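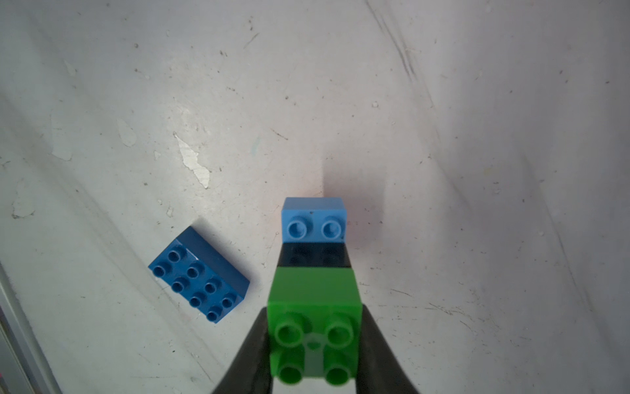

One of last year's members, when we asked what new people should know before they apply, wrote to us that the first month was mostly dropping bricks, and that she would do it again. We kept her answer in mind while we prepared this call.

The Stinia robot arm club in Plovport is looking for participants for the new season, which starts in June. We are a student club. We meet two evenings each week in the workshop on Arrieta Street, and we teach a robot arm to pick up, turn and stack large toy bricks. At the end of the season we take part in the Nondorent stacking competition, where teams from other towns bring their own arms and their own programs.

Who can apply

You can apply if you are a student at any school or college in the Plovport area and you are 16 or older. It is not necessary that you study engineering. In the past seasons we had members from biology, from music and from the cooking school, and they did well. You should be able to read simple English instructions. If you have written a little code before, please tell us, but it is not a condition.

There are 10 places. Please do not apply if you already know that you will miss most of the evenings in June, as the work is done in pairs and your partner would be left alone.

What you will do

In the first weeks you will move the arm by hand control and learn how the gripper closes on a brick. A brick that is held a little crooked at the start will make trouble three steps later, so we spend much time on this. After that you will record your own attempts and look at them together with your partner. Each pair collects 600 attempts before the competition. It sounds like a lot, but in one good evening a pair can do many of them.

In the second part of the season you will use the recordings to train the program. Then the arm has to stack without your hands. For the competition task, the bricks are put on the table in any direction, and the team does not know the order of the colors before the round begins. Last season our club collected 3,000 attempts in total and we finished in the middle of the list. We would like to be higher this time.

Cost

Participation is free. The club pays for the parts and for the competition fee of the team, which is 700 for this season. You pay only your own bus to the workshop. For the trip to the competition we rent a van.

How to apply

Write us a letter of one page at most. Tell us what you study, which evenings you are free, and about one thing you have built or repaired, also if it did not work at the end. Put the letter in the club's mailbox at the workshop door, or give it to any member during our evenings. Applicants under 18 must add a signature of a parent.

We invite all applicants for a short visit, where you can try the arm for some minutes. This is not a test. Answers are sent before the end of May.

Posted April 3, 2022

14 shares
3 comments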